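Kieran Carroll
7 Oct 2025

OK so I finally quit buying bread. It's been since August and I have thoughts, so, thread. (Long one, get a snack.)

Started because the bakery by my work, Galtari, put their plain sourdough up to 15 bucks. I love them, I'll still go for the almond things, but I can't be eating a 15 dollar loaf in two days, and I do eat it in two days.

My first loaf was a hockey puck. Second one was also a hockey puck but with a big hole in it. My kids called it the cave. 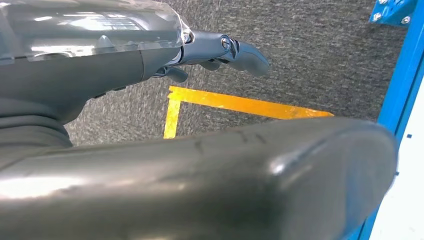 The thing that fixed it was using less starter and waiting longer. Every recipe says 4 hours on the counter. My kitchen is freezing! I leave it overnight now and go to bed, and the dough does whatever it does.

Also, buy a scale. I fought this for weeks. I was scooping flour with a coffee mug like a pioneer. The scale cost me less than two loaves and I use it for coffee now too.

Flour: I've tried a bunch and keep going back to the Nic Giolla bread flour in the big paper sack. The whole wheat one is good too but go easy, maybe a quarter of the total, or it gets heavy and kind of sour in a bad way.

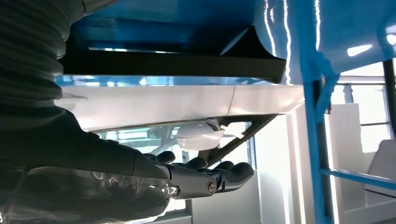 Somebody asked about the pot. You don't need the fancy one. Mine is my grandmother's old Dutch oven with a chip in the lid. Get it really hot first, drop the dough in on parchment, lid on, then lid off after 26 minutes. Yes 26. I set the timer wrong once and that was the best crust I ever got, so now it's the rule.

Please wear real oven mitts — a folded dish towel will betray you. I have a mark on my thumb.

Waiting for it to cool is the worst part. You're supposed to give it over an hour. I have made it the full hour one time, and I was at the dentist.
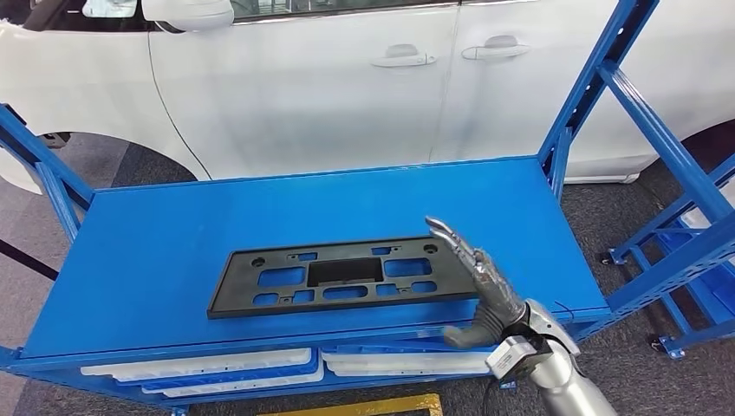
What to do with the heels, because we always have a bag of them: cube them up, olive oil, garlic salt, low oven till they crunch. My youngest eats them like chips. I've also started putting them in tomato soup — just let them fall apart in there.

My starter's name is Jurus, btw. The kids picked it out of some video game and I've stopped asking. He lives in the back of the fridge behind the pickles and gets fed when I remember.

If anyone near me wants a scoop of him, bring a jar. Next I'm trying bagels and I'm a little scared of the boiling part, so if you've done it, tell me how long per side!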